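Pellow Resident Newsletter
April 16, 2025
Changes to the Household Recycling and Bulk Collection Schedule 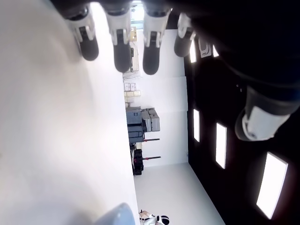

What is changing

The Pellow Residents Association has reached a new agreement with Tekora, the firm that handles household waste and recycling on all streets north of the canal. The agreement replaces the one signed when the upper terraces were built. Residents south of the canal remain under the town contract and may disregard this item, with the exception of the section on the Prultska Street depot, which applies to every household.

Under the new agreement, paper and cardboard will be collected separately from glass and metal. Blue lids are for paper and cardboard. Gray lids are for glass, cans and foil. Households that still have the older green-lidded bins may go on using them for garden waste only. Replacement lids may be requested from the association office at no charge, with a limit of 2 per household.

Bins should be placed at the curb by 7 a.m. on the day of collection and taken in the same evening. Bins left on the sidewalk overnight have been the most frequent subject of complaint to the office this winter, particularly on the narrow stretch below the chapel, where strollers and wheelchairs are forced into the road.

Bulk items

Bulk collection will take place four times a year in place of the present two. Furniture, mattresses, carpets and large appliances are accepted. Building rubble, paint, tires and car batteries are not. Each household may put out up to 4 items per collection. Items must be booked with the office no later than one week before the collection date, and a numbered tag will be issued for each. Tekora crews have been instructed to leave untagged items where they stand, and the household concerned will be asked to remove them.

Refrigerators and freezers must be emptied, with the doors taped shut. Carpets are to be rolled and tied in lengths that one person can carry.

Prultska Street depot

The depot will remain open during the change. Its weekday hours are unchanged. Weekend opening will be extended by one hour in the morning, beginning in September. Residents are reminded that the entrance is now on the lane side and that the former gate beside the Trịnh bakery is reserved for deliveries. Vehicles parked in front of it may be towed at the owner's expense.

Depot cards issued before the last renewal have expired. New cards are available from the office on presentation of a recent utility bill.

Fees

The annual service fee for households north of the canal will be $44, payable within 30 days of the date on the invoice. Households already registered for the reduced rate need not apply again. Those wishing to register should complete the form at the office counter or request one by mail.

Questions about missed collections should be sent to the office in writing, giving the street, house number and color of the bin lid.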